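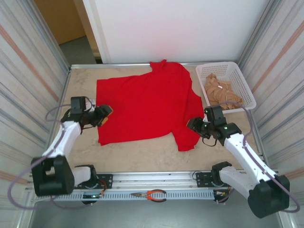
Bimanual folding: chunk length and the second sleeve

ngan_yen
May 20, 2023

Okay, I'm pretty excited about this one! We've had the two-arm folding policy running on T-shirts all week and the first half of the fold is looking lovely. Where it comes unstuck is the second sleeve. Both grippers take hold, then the arms disagree for a moment and the fabric gets dragged sideways.

Current setup: joint position targets, action chunks of 120 steps, trained on 202 demos. I blend overlapping chunks with a plain average. Has anyone had luck with something smarter? Happy to share the config.

– Ngan-ling

pedinis_fan
Love this. My first guess is the chunk length. 120 is a long time to be committed when cloth is involved. Try executing only the first 10 steps, then re-plan. It'll look a bit twitchy but it sees the slip much earlier.

llorente
Going to disagree with the above. We went down to 10 on our rig and the arms started dithering between two equally good grasps, because each new chunk picked a different one. Long chunks are what keep the two sides agreeing with each other. I'd look at your timestamps first. If one arm's state arrives late, the policy is learning from a pose that never existed.

pedinis_fan
Fair, but dithering is a blending problem. Weight the older predictions more heavily and it mostly settles down. I still wouldn't run 120 open loop on a T-shirt.

ona
Do you log commanded and measured joint positions separately? Plot the gap between them for both arms while they're pulling on the same bit of fabric. Ours was huge on one side and the fix was in the controller gains, nothing to do with the network.

ngan_yen
Oh, these are great. Checked the logs and llorente is onto something – the right arm's state lags by up to 10 ms. I've moved both onto one clock in Gollar (our little logging tool) and I'm re-recording a batch now. Will still try the shorter horizon with older-heavy weights, sorry llorente!

llorente
Ha, go for it. Change one thing at a time though, or we'll be arguing about this until November.

ona
And post the gap plots please, both arms on the same axes.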